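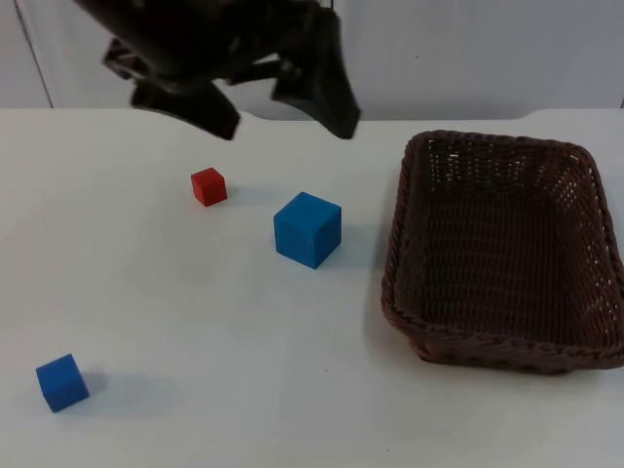 색 정육면체(色正六面體)는 면 전체를 한 가지 색으로 마감한 정육면체 모양의 낱개 블록을 통틀어 부르는 말이다. 유아용 장난감, 수학 교구, 심리 검사 도구, 탁상 장식품 사이 어디쯤에 놓이며, 보통은 책상 밑에 놓여 있다. 한국어로는 색 큐브, 색깔 블록, 네모 블록 등으로도 불리고, 교실에서는 재질과 상관없이 '쌓기나무'로 뭉뚱그려 부르는 일이 많다. 통에 담긴 한 벌을 기준으로 설명하는 것이 관례이지만 실제로 쓰이는 단위는 훨씬 작다. 흰 탁자 위에 빨간 것 하나와 파란 것 둘이면 분류, 비교, 배열, 쌓기의 기초 과제가 거의 다 성립한다. 나머지는 대체로 예비품이다.

명칭

'정육면체'는 기하학 용어이고 '블록'은 상품 용어이며 '큐브'는 그 둘을 구별하기 귀찮을 때 쓰는 말이다. 다만 한국어에서 '큐브'라고만 하면 면을 돌려 맞추는 퍼즐을 떠올리는 사람이 많아, 판매 목록에서는 '색 큐브(돌아가지 않음)'라는 괄호 설명이 붙기도 한다. 돌아가지 않는다는 점이 제품의 특징으로 기재되는 드문 사례이다.

'쌓기나무'는 초등 수학에서 널리 쓰이는 이름이다. 원래는 나무로 만든 단위 정육면체를 뜻하지만 플라스틱이나 스펀지 제품에도 그대로 적용된다. 플라스틱 쌓기나무라는 표현에 이의를 제기하는 학생은 해마다 나오며, 대개 그날 수업에서 가장 정확한 발언으로 남는다.

독일어권 교구 목록에서는 색이 있는 것을 '파르프뷔르펠'(Farbwürfel)이라 적는다. 뷔르펠은 정육면체와 주사위를 모두 가리키므로, 번역된 설명서에 '색 주사위를 굴리지 말고 쌓으시오'라는 문장이 등장하는 원인이 되었다.

형태

정육면체는 면이 여섯, 꼭짓점이 여덟, 모서리가 열둘인 도형이다. 모든 면이 합동인 정사각형이어서 어느 면으로 놓아도 높이가 같다. 쌓기에 유리한 이 성질은 구분에는 불리하게 작용한다. 한 가지 색으로 마감된 색 정육면체는 탁자 위에서 굴러 다른 면으로 서더라도 겉보기에 달라지는 것이 없으며, 관찰자가 확인할 수 있는 것은 자리가 바뀌었다는 사실뿐이다.

실물은 수학적 정육면체와 여러 군데에서 타협한다. 모서리와 꼭짓점은 손을 보호하기 위해 깎거나 둥글린다. 깎은 폭이 넓을수록 안전해지고, 깎은 폭이 넓을수록 쌓았을 때 맞닿는 면적이 줄어든다. 제조사들은 이 둘 사이의 적정선을 각자 찾았다고 주장하는데, 그 값은 서로 다르다.

치수의 고른 정도도 중요하다. 변의 길이가 조금씩 다른 블록이라도 한두 층에서는 차이가 드러나지 않는다. 오차가 눈에 보이기 시작하는 것은 탑이 제법 올라간 뒤, 즉 쌓은 사람이 결과에 애착을 갖기 시작한 뒤이다.

재질과 마감

가장 오래 쓰인 재료는 나무이다. 너도밤나무나 단풍나무처럼 결이 조밀한 수종이 선호되며, 값이 싼 제품에는 무른 침엽수도 쓰인다. 나무 블록은 습도에 따라 조금씩 붇고 줄어든다. 결 방향에 따라 그 정도가 다르기 때문에 오래된 나무 정육면체는 엄밀히 말해 정육면체가 아니다. 이를 이유로 반품을 받아 주는 가게는 드물다.

플라스틱 제품은 속이 비어 있는 것과 꽉 찬 것으로 나뉜다. 속이 빈 것은 가볍고 값이 싸며, 바닥에 떨어졌을 때 소리가 크다. 꽉 찬 것은 발로 밟았을 때 밟은 사람의 소리가 크다. 스펀지 제품은 두 문제를 모두 해결하지만 탑을 쌓으면 아래층이 눌리고, 이가 나기 시작한 유아가 있는 집에서는 모서리부터 형태를 잃는다.

색은 칠하거나, 물들이거나, 재료에 섞어 넣는다. 칠한 블록은 색이 선명한 대신 모서리부터 벗겨진다. 물들인 나무는 결이 비쳐 보여 점잖은 인상을 주는데, 같은 빨강이라도 낱개마다 색조가 달라 '자연스러운 차이'라는 문구가 포장에 적힌다. 재료에 섞어 넣은 색은 벗겨질 일이 없어 교체 수요가 적다. 제조사가 이 방식을 가장 작은 글씨로 광고하는 까닭에 대해서는 정설이 없다.

색의 선택

대부분의 세트는 빨강, 파랑, 노랑, 초록을 기본으로 한다. 두 가지 색만 쓸 때에는 빨강과 파랑의 조합이 흔하다. 두 색은 밝은 바탕에서 잘 구별되고, 색각 이상이 있는 사람에게도 빨강과 초록의 조합보다 대체로 구별이 쉽다. 이름을 아는 아이가 많다는 이점도 있다. 청록과 자홍으로 구성된 세트는 주로 어른이 사고 어른이 가지고 논다.

수량이 같지 않을 때는 적은 쪽의 색이 자연히 주인공이 된다. 파란 블록 둘에 빨간 블록 하나가 섞여 있으면 사람들은 빨간 쪽을 '다른 하나'라고 부르고, 수를 뒤집으면 파란 쪽이 같은 취급을 받는다. 교구 안내서에서는 이를 이용해 '다른 것을 골라 보세요' 하는 과제를 맨 앞에 싣는다. 탁자에서 가장 왼쪽에 있다는 이유로 파란 블록을 고른 아이에게 어떻게 답할지는 안내서에 실려 있지 않다.

역사

정육면체 모양의 조각을 쌓으며 노는 일의 기원은 밝혀지지 않았다. 나무를 네모나게 자를 줄 알고 그것을 치울 필요를 느끼지 못한 사회라면 어디서든 생겨났을 법하다. 유럽에서는 19세기에 유아 교육이 체계화되면서 단순한 입체를 상자에 담아 차례대로 내어 주는 방식이 퍼졌고, 이때부터 블록은 장난감이면서 동시에 교재라는 이중 신분을 얻었다. 아이들은 지금까지도 앞의 신분만 인정하고 있다.

한니츠(Hanitz)의 목공소 부슈만(Buschmann)은 본래 서랍 손잡이를 만들던 곳으로, 손잡이를 깎고 남은 토막을 정육면체로 다듬어 팔기 시작했다. 첫 상품은 칠을 하지 않은 것이었다. 색을 입힌 것은 그다음 해 8월인데, 사사(社史)에는 아이들의 감각 발달을 고려한 결정으로 기록되어 있고, 같은 시기의 장부에는 빨간 도료와 파란 도료가 많이 남았다는 기록이 있다. 두 기록은 반드시 모순되지는 않는다.

부슈만의 대표 상품인 '그리네크'(Grineck) 세트는 상자 하나에 블록 146개를 담았다. 이 숫자의 유래를 두고 오랫동안 여러 해석이 나왔다. 교육적 배열에서 나온 수라는 설이 우세했으나, 교구사 연구자 자비네 자우어란트(Sabine Sauerland)는 상자의 안쪽 치수를 재어 본 끝에 한 층이 덜 찬 상태라는 점을 지적하고, 빈 자리에 설명서가 들어갔다고 보았다. 설명서가 사라진 뒤에도 개수는 바뀌지 않았다. 현재 중고로 나오는 상자 가운데 146개가 모두 들어 있는 것은 거의 없으며, 있더라도 다른 회사의 블록이 한두 개 섞여 있는 경우가 많다.

쓰임

분류와 배열

가장 기초적인 쓰임은 색에 따라 나누는 것이다. 블록이 모두 같은 크기와 모양일 때 남는 기준은 색뿐이어서 답이 분명하다. 다음 단계는 늘어놓기로, 빨간 블록 하나와 파란 블록 둘을 한 줄로 놓는 방법은 세 가지이다. 줄의 방향을 따지지 않으면, 곧 탁자 건너편에서 보는 사람의 의견도 존중하면, 2가지로 줄어든다. 마주 앉은 두 아이가 서로 틀렸다고 다투는 경우의 상당수가 여기에서 나온다.

쌓기

같은 크기의 블록 세 개를 면과 면이 꼭 맞게 이어 붙이면 곧은 막대 모양이나 기역자 모양이 된다. 돌려서 겹치는 것을 같다고 보면 다른 모양은 없다. 네 개부터는 모양의 수가 빠르게 늘고, 이 무렵부터 문제집의 두께도 함께 늘어난다.

쌓은 모양을 위, 앞, 옆에서 본 그림으로 옮기는 과제도 널리 쓰인다. 그림만으로는 뒤에 숨은 블록의 수를 확정할 수 없는 경우가 있어, 문제에는 '보이지 않는 곳에는 쌓기나무가 없습니다'와 같은 단서가 붙는다. 실제 방에서는 보이지 않는 곳, 특히 소파 밑에 쌓기나무가 가장 많다.

관찰과 검사

손으로 집고, 옮기고, 겹쳐 놓는 동작은 손과 눈의 협응을 살피는 데에도 쓰인다. 정육면체는 마주 보는 두 면이 평행하여 어느 쪽에서 집어도 조건이 비슷하고, 놓은 뒤에도 구르지 않는다. 공을 쓰는 같은 과제와 견주면 차이가 뚜렷하다. 공을 쓰는 과제에서는 검사자의 체력도 함께 측정된다.

헤른스카 논쟁

색 정육면체를 둘러싼 가장 긴 논쟁은 헤른스카(Hernska)의 유치원 교사 연수에서 시작되었다. 강사로 나온 상드린 물랭(Sandrine Moulin)은 한 아이에게 한꺼번에 주는 블록이 15개를 넘지 않아야 한다고 말했다. 그보다 많으면 아이가 쌓기를 그만두고 붓기를 시작한다는 것이 근거였다. 붓기란 통을 거꾸로 들어 내용물을 바닥에 쏟는 행위를 가리키는 현장 용어이다.

반대편에서는 붓기 또한 정당한 탐구 활동이라고 맞섰다. 소리, 무게, 흩어지는 모양을 한 번에 경험할 수 있다는 주장이었다. 이쪽 진영은 블록 400개를 한 통에 담아 제공하는 이른바 '큰 통 수업'을 제안했고, 시범 수업은 오전 열 시에 시작되었다. 보고서에 따르면 아이들의 만족도는 매우 높았다. 같은 보고서에서 정리 시간을 적는 칸은 비어 있다.

물랭은 훗날 15라는 수에 특별한 근거는 없으며 당시 연수장에 있던 쟁반의 크기에서 나온 것이라고 밝혔다. 그럼에도 이 수는 여러 지침서에 그대로 옮겨졌고, 일부에서는 쟁반의 크기가 이 수에 맞추어 조정되었다.

보관과 관리

나무 블록은 마른 천이나 물기를 꼭 짠 천으로 닦고 그늘에서 말린다. 물에 담그면 붇거나 칠이 들뜬다. 플라스틱 블록은 미지근한 물과 중성 세제로 씻을 수 있지만 속이 빈 제품은 이음매로 물이 들어가는 일이 있다. 물이 들어간 블록은 흔들면 소리가 나며, 대개 그때부터 가장 인기 있는 블록이 된다.

밝은 색 탁자는 블록의 색을 돋보이게 하지만 칠이 묻은 자국도 같은 정도로 돋보이게 한다. 칠이 무른 제품을 쓸 때는 밀지 말고 들어서 옮기도록 권한다. 이 권고를 따르는 연령층은 블록을 가지고 노는 연령층과 잘 겹치지 않는다.

정육면체는 빈틈없이 공간을 채울 수 있어 이론상 보관이 가장 쉬운 장난감에 속한다. 제대로 맞춘 상자라면 남는 공간이 없어야 하고, 실제로 공장에서 나올 때는 그러하다. 한 번이라도 꺼낸 블록은 같은 상자에 다시 들어가지 않는다는 소비자 상담 기록이 많은데, 부슈만은 이에 대해 상자의 부피는 변하지 않았다는 답변을 보내고 있다.

같이 보기

쌓기나무
주사위
폴리큐브
도미노
바닥에 떨어진 물건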